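My new favorite thing on the table: the Satmont scroll stand

I bought this little stand in September and I'm still pleased every time I walk past it, so I figured it deserved a proper write-up. It's sold as a jewelry tree, with curly gold wire arms at the top of a thin stem and an orange-brown wooden base. I paid for it myself, through the Beddoe shop, and it came in 3 days.

First thing to say is how pretty it is! The curls look great from every side, and I love that the base is a plain rectangle of wood. It keeps the whole thing from getting too fussy. I like to set mine at a bit of an angle, toward the back of the table, with an enamel mug on one side and a small leafy dish on the other (rings go in the dish, everything else goes on the wire). 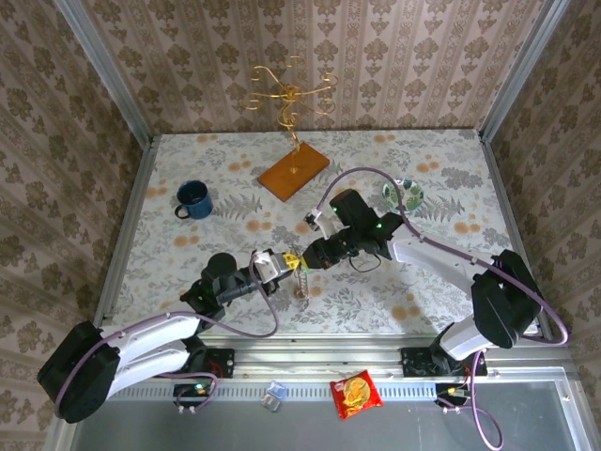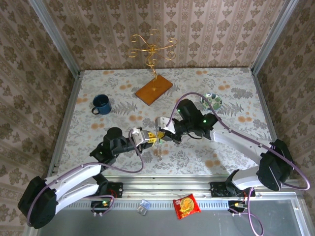
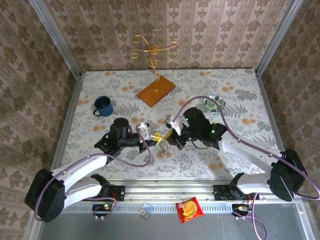
The scroll stand at the back of the table, with the blue mug to the left and the leaf-pattern dish to the right.

Now for everyday use. The listing says it takes up to 40 pieces, and maybe it does if they're all thin chains, but I stopped well before that and it already felt full. Bracelets slide on easily. Hoops are fine too. Studs are no good at all, so you'll want that dish. My long necklaces reach down to the wood, and I just loop them twice.

I had a Sisura stand before this one and it tipped over whenever I grabbed something in a hurry. The Satmont has stayed put so far, even on a tablecloth, though I do try to load both sides evenly. Dusting the scrolls is a pain (a soft makeup brush works).

One small gripe: the stem was slightly crooked out of the box and I had to unscrew it and start over. Took me 5 minutes. I'd still buy it again, and I'm already eyeing a second one for the hallway.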